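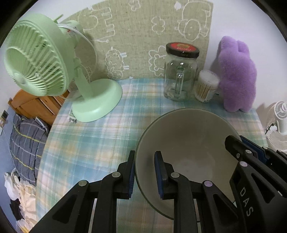 Sleeping through the heat without AC, what works for you?

marrowbone83
9 Sep 2024
Third floor, west-facing, and the landlord says no window units. I moved to Jisholm in February so I had no idea what I was signing up for lol. Currently I run a fan all night and wake up with a dry throat and a stiff neck. The bedroom is tiny and the bed only fits one way. Do you point it at yourself or out the window? My sister swears by out the window and I think she's nuts.

tealeafer
Your sister is right! Out the window after sunset, door open, and crack a window on the other side of the apartment. I did this for six summers in Hebden in an old brick building and it made a huge difference by bedtime.

Stoop_Kid
Disagree. That only helps if it's cooler outside than in, and last week it wasn't until 3 am at my place. Point it at the wall and let it bounce. No dry throat, and you still get moving air.

tealeafer
Well sure, check the temperature first. I figured that was obvious.

Stoop_Kid
Wasn't obvious to me my first summer, I was basically pumping in soup. 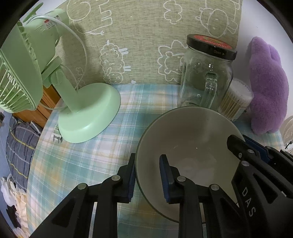
pollywog404
Can I put in a word for the bowl of ice? Everyone laughs at it but I set one in front of the fan when I go to bed and I fall asleep way faster. By morning it's just water and I give it to the plants.

Stoop_Kid
You're adding humidity to a closed room. And your freezer is dumping heat into the kitchen to make that ice. I'd skip it.

pollywog404
My kitchen is down the hall with the door shut, and I'm asleep by then, so I don't care what it's doing in there :)

marrowbone83
OK, tried out the window last night and my sister is going to be unbearable. Much better, but the street noise is awful. Anybody have curtains that help with both sun and noise? I was looking at the Flurkberg ones.

tealeafer
I have those! Great for sun, they do nothing for noise. Get earplugs. And close them by noon, before the sun comes around.

Stoop_Kid
Seconding earplugs. Still say bounce it off the wall.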